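Oct 28, 2021 — Bullton bench, memory and thermal notes

Zitar run 13 finished overnight and I'm thrilled with it! The simulation box hit 1,786 timesteps before it slowed down, best we've had out of the estuary model by a mile. Vurkport tide data went in clean this time (the April set had the datum wrong, so bin anything labelled April).

Salt wedge finally creeps upstream the way Khổng's old hand sketches show it. Lovely stuff — you can watch the front stall at the bend and then slip past on the flood.

Socket open on the board, then a processor with its metal heat spreader. 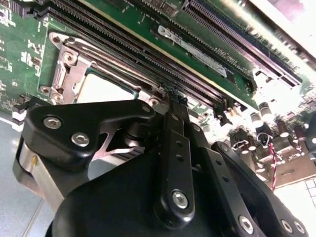
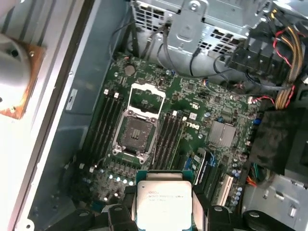
Lovely Sebastian reckons the stall at the bend is partly the grid, and wants it rerun with 30 layers in place of the five we've got before anyone gets excited. Fair call. She'd also like the river inflow held steady for the first day so the start-up slosh dies off.

To do: regrid the bend, check the colour scale on the salinity plots (the greens all blur together), email Khổng for the rest of the sketches. Bottom friction still a guess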